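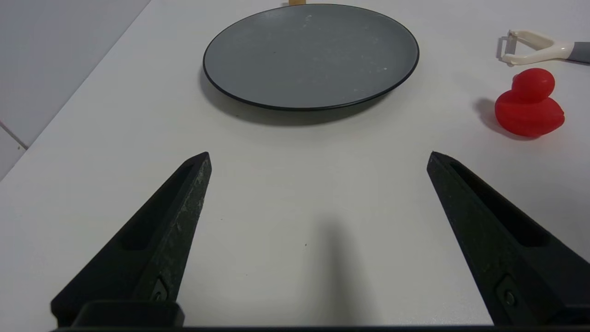 コラム > 暮らしとお金 > 眠っている口座の手数料について

眠っている口座の手数料について

イルゼ・ハーゲドルン(Ilse Hagedorn)
2024年4月15日

三月の終わりに、Biltton銀行から封書が一通届きました。薄い灰色の封筒で、差出人の欄には支店の名前がなく、「お客さま事務センター」とだけ書いてありました。私は日本語を読むのがまだ速くありませんので、銀行の手紙はいつも夕食の後に辞書を横に置いて読みます。この手紙は二枚で、二枚目の裏まで文字がありました。

内容を短く言いますと、私が長く使っていない普通預金の口座に、これから年に2000円の「口座管理手数料」がかかるという通知でした。残高は3294円です。手紙の日付から90日以内に入金か出金を一度すれば、手数料はかかりません。何もしなければ最初の年に2000円が引かれ、残りは1294円になります。次の年には残高が手数料に足りませんので、その残りを全部引いて、口座は自動的に解約されると書いてありました。

つまり、二年で私の3294円は銀行のものになります。金額は大きくありません。この金額のために怒るのは少し恥ずかしいことだと、私も思います。しかし、手紙を三回読んだ後も、私の中に納得できない気持ちが残りました。その理由を考えて、ここに書いてみたいと思います。

まず、銀行の立場を公平に書かなければなりません。使われていない口座にも費用がかかることは、私も理解しています。記録を保管し、名義人の住所を確認し、犯罪に使われないように見張る必要があります。特に最後の点は重いものです。忘れられた口座が売られ、詐欺の受け取り先になるという話は、私の町の掲示板にも注意書きが貼ってあるほどです。銀行が口座の数を減らしたいと考えることを、私は責めません。

また、手数料という形にも一つの良い点があります。人は、お金がかかると言われて初めて整理を始めます。私も、手紙が来なければこの口座のことを思い出さなかったでしょう。

それでも、三つほど、おかしいと思うことがあります。

一つ目は、手数料の大きさと残高との関係です。2000円という数字は、口座を一年間守る費用から計算されたものでしょうか。手紙には計算の説明がありませんでした。窓口で質問しましたら、係の方は丁寧に「他行の水準も参考にしております」と答えました。私はこの答えを家に帰ってからもう一度考えました。他の銀行の水準を参考にした、ということは、費用を参考にしたとは限らないということです。どの銀行も隣の銀行を見て値段を決めるなら、最初の銀行は何を見て決めたのでしょうか。

二つ目は、解約の手続きです。私は口座を閉じてお金を受け取ることにしました。通帳はありましたが、届け出の印鑑が見つかりませんでした。印鑑のない人は、本人確認の書類と、別の申請書が必要です。さらに私の住所は口座を作った時と違いますので、前の住所を証明する書類も求められました。昔の取引の明細が必要な場合は、発行に900円がかかると言われました。3294円を受け取るために、900円と、半日の休みと、市役所への往復を使うことになります。

一方、銀行が私の口座から手数料を引く時には、印鑑も書類も必要ありません。私はこの違いが一番気になります。お金が客の方へ動く時には道が狭く、銀行の方へ動く時には道が広いのです。安全のためだという説明は正しいと思いますが、安全のための費用を払っているのはいつも同じ側の人です。

三つ目は、通知の届け方です。私の場合、手紙は無事に届きました。前の住所から転送の手続きを続けていたからです。しかし、長い間使っていない口座というのは、多くの場合、引っ越しや結婚や帰国の後に残された口座です。登録された住所に本人がいない可能性は、普通の口座よりもずっと高いはずです。手紙には「通知が届かなかった場合も、通常到達すべき時に到達したものとみなします」という一文がありました。私はこの文を理解するために、「みなします」という言葉を辞書で引きました。事実がどうであっても、そうであると扱う、という意味でした。便利な動詞だと思いました。

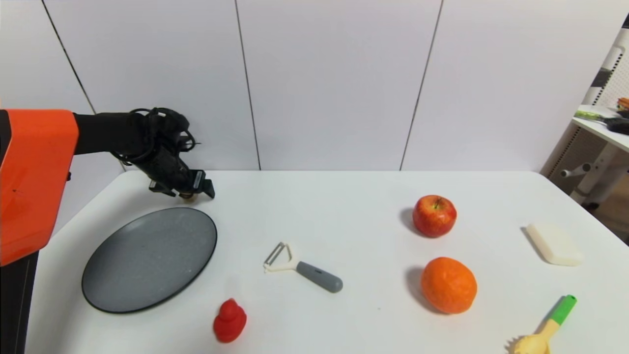

私の故郷のDrorncombeは小さい町で、銀行は長い間一つしかありませんでした。Ostermannという貯蓄銀行です。祖母はそこに、孫の名前で口座を一つずつ持っていました。誕生日に少しのお金を入れ、私たちが成人した時に小さい冊子を渡してくれました。私の冊子には、二十年近い間の入金が青いインクの手書きで並んでいました。利息も一行ずつ書いてありました。途中の四年間は何の入金もありません。祖母が病気だった時期です。その四年の間にも、銀行は利息を付け、何も引きませんでした。

昔の銀行が親切だったと言いたいのではありません。当時は金利が高く、預けられたお金はそのまま銀行の利益になりました。眠っている預金は銀行にとって良い客でした。今は、小さい預金は利益にならず、費用だけがかかります。事情が変わったのです。そのことはよく分かります。しかし、口座を作ってくださいと頼んだ時の銀行と、口座を持っているならお金を払ってくださいと言う今の銀行は、同じ名前の同じ会社です。私がBilttonで口座を作った時、アルバイト先の給料の振込先がそこに指定されていました。窓口の人は、何もかからないので残しておいても大丈夫ですよ、と言いました。もちろん、約束として書かれたものは何もありません。

友人にこの話をしましたら、意見が分かれました。ある人は、携帯電話の会社も同じことをしていると言いました。使わなくても基本料金はかかります。しかし私は、電話と預金は性質が違うと思います。電話の料金は、これから受ける便利さのために払うものです。預金は、もともと自分のものを預けているだけです。倉庫に荷物を預ければ料金を払うだろう、という反論もありました。これは良い反論です。ただ、倉庫の会社は、預かった荷物を他の人に貸して利益を得ることはしません。

では、どうすればよいのでしょうか。私は専門家ではありませんので、客の立場から望むことだけを書きます。

まず、手数料を引く前に、残高を本人の別の口座に移す方法を用意してほしいです。私は同じBilttonにもう一つ、毎月使っている口座を持っています。名前も生年月日も同じです。銀行はそれを知っているはずですが、手紙には合わせて整理する方法が一行もありませんでした。窓口で聞いても、支店が違いますので解約の手続きが必要です、という答えでした。

次に、残高の少ない口座を閉じる時は、書類を軽くしてほしいです。百万円を引き出す人と3294円を引き出す人に、同じ厳しさを求める必要があるでしょうか。現金で渡すことが危ないなら、本人名義の口座への振り込みに限ればよいと思います。

それから、料金の根拠を数字で示してほしいです。細かい表でなくても構いません。郵便代がいくら、管理の費用がいくら、と書いてあれば、客はそれを見て判断できます。Pikard信用組合という小さいところでは、同じような手数料を始める時に、説明会を開いて費用の内訳を配ったそうです。参加した知人によれば、反対の意見もかなり出ましたが、最後は金額を少し下げて始まりました。私は下がった金額より、内訳が紙に書いてあったことに感心しました。

最後に、引き取られたお金の行き先です。手数料として引かれた残高が合計でいくらになるのか、年に一度、店の入口にでも貼ってほしいと思います。一人分は小さい金額です。小さいので、だれも窓口で争いません。私はそこに一つの問題があると考えています。大きい金額なら弁護士が出てきますが、小さい金額には、それを見ている人がいません。

このようなことを書きますと、外国人なのに日本の銀行に文句が多い、と思われるかもしれません。故郷の銀行にも同じような手数料があります。弟の話では、Ostermannも今は手書きの冊子をやめて、紙の明細に料金を取るようになったそうです。ですから、これは国の違いの話ではないと思います。

私の手続きはまだ終わっていません。印鑑は、古い裁縫箱の底から出てきました。欠けたところがありますので、届け出の印影と合うかどうか分かりません。前の住所の書類は市役所に申し込みました。手紙の日付から90日という期限まではまだ日がありますが、来週、午前中に休みを取って支店へ行くつもりです。3294円を受け取ったら、その半分は往復の電車代になります。

ご意見・お問い合わせ | このサイトについて | © 2024 暮らしとお金 編集室 | ページの先頭へ戻る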